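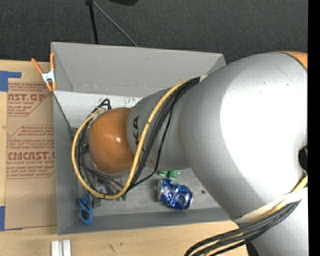
我们组里最长的一份配置文件有 513 行,最短的一份只有 29 行。长的那份管抓取规划,短的那份管线缆。我每次跟人说这两个数字,对方都以为我在讲效率,其实我在讲羞耻。

先说那 29 行。它告诉规划器:第六轴不要连续往一个方向转太多,肘部附近有一圈东西碰不得,手腕翻过去之前请先想想怎么翻回来。每一行后面都有注释,注释比代码长,语气也一行比一行差。最早的几行是 Trevor Petrenko 写的,客客气气;到最后一行,注释只剩两个字:“别问”。

线缆在我们的软件里是不存在的。打开仿真器,机械臂干干净净,连杆是连杆,关节是关节,像刚从厂商的宣传册里走出来。打开实验室的门,同一条手臂上缠着黄的黑的线,用扎带捆着,用带子勒着,绕过手腕再鼓出一个大圈。规划器看见的是前一条手臂,算出来的轨迹由后一条去执行。两者之间的差距,学名叫“未建模动力学”,俗名叫 Murdo MacAulay 下午四点还蹲在机器旁边重新绑线。

我不是要骂仿真。骂仿真太容易了,就像骂天气预报,骂完还得看。我想抱怨的是另一件事:在我们这一行,大家愿意为什么写软件,不愿意为什么写软件。

愿意写的很多。去年一年,Skusholm 项目换了三次抓取网络。每次换,都有人做一组漂亮的对比曲线,把旧网络画成灰色虚线,让它在图的下方安静地难堪。新网络确实更好,压扁的易拉罐也好,剪刀也好,它都能给出像样的抓取点。然后规划器接过这个抓取点,思考一番,答复:不可达。

为什么不可达?日志里写的是“规划失败”。再往下翻,还是“规划失败”,只是换了一个模块的名字,用了不同的大小写。我有一次和 Anel Ntuli 花了整个下午追一条失败记录,最后发现是箱子的远侧壁在碰撞模型里厚了两厘米。谁加的?版本记录显示是我。提交说明写的是“小修”。

我建议每个做机器人软件的人都去搜一搜自己写过的“小修”,最好挑晚饭以后。

箱子是个好例子,值得多说几句。人从箱子里拿东西,大概没有比这更无聊的事了。对规划器来说,箱子是四面墙,每面墙都有意见。墙上要是再夹个弹簧夹,那夹子就是一个谁也没登记过的第五方。感知模块从点云里看见它,觉得是噪声,滤掉了;手腕过去的时候,并不觉得它是噪声。我们为此开过一次会,会上提出的方案是“提高点云滤波的鲁棒性”。Fraser Sutherland 坐在后排,问能不能先把夹子写进场景文件。会议纪要没有收录这句话,大概因为它用不着立项。

后来他自己写了。一个小工具,连界面都没有,用来在开机之前核对场景:箱子的位置对不对,边上有没有多出来的东西,碰撞模型和深度图差得是不是离谱。他给它取名 Silness,问他什么意思,他说是个地名,他去过,下雨。

这个工具写了 5 天。头一个月里,它拦下来的问题比新网络修好的还多。我没有曲线可以证明,因为没有人给核对工具画曲线,我也没画,所以这句话您可以打折听。

常有人跟我争论,说这些都是过渡时期的麻烦。等端到端的策略足够强,什么碰撞模型、场景文件、关节限位的小聪明,统统不需要,网络自己会学到线缆在哪儿。持这种观点最坚定的是 Greer Haldane,她比我聪明,论文也比我多,所以我得认真回答。

我的回答是:也许吧。网络确实可以学到线缆在哪儿,它学到的是采数据那天线缆在哪儿。Murdo 重新绑过一次之后,线就到了别处。我们可以再采 600 条示范,让它知道线搬了家;也可以在某个文件里改一行。前一种做法能写进论文,后一种能赶上末班车。两种我都做过,末班车那次心情比较好。

Greer 说这是数据多样性不够。她说得对。任何问题都可以说成数据多样性不够,包括我的驾驶考试。

说到底,我对学习的方法没有成见,我有成见的是错误信息。一个策略网络失败的时候,手臂会在箱子上方犹豫,往左一点,往右一点,像在自助餐台前拿不定主意的人。你问它怎么了,它什么也不说。传统规划器至少还会说“规划失败”,虽然这句话的信息量和叹气差不多。两代技术在这一点上达成了难得的一致。

所以我有个很不时髦的主张:下一笔钱,请先花在让系统说人话上。规划失败,请告诉我是哪个连杆、碰了哪面墙、差多少毫米。抓取点被否决,请告诉我否决它的是逆解、是限位,还是我两年前的某次“小修”。力矩超了,请把超之前那半秒的数据留下来,不要等日志滚动的时候一并冲走。这些东西写起来乏味,评审的时候也没人鼓掌,演示视频里更看不见。可是现场的人一天里有一半时间在猜,猜得准的那位我们叫他专家,给他加薪,然后他去了 Chisholm,带着他脑子里的全部错误码一起走了。

六月份我们试着改了一点。那份 513 行的配置拆成了几块,每个参数后面要写单位,还要写是谁定的。写单位引起的争论比我预想的大,原来同一个距离,有两个模块一个当它是米,一个当它是毫米,靠中间一个乘以一千的函数维持着和平。函数的名字叫 fix2。fix1 在哪里,至今没有找到。

至于那 29 行,拆的时候 Trevor 问要不要一起整理。我看了看最后那句“别问”,又去看了看线,在旁边加了一行注释,写上了我的名字和分机号。它现在是 30 行了。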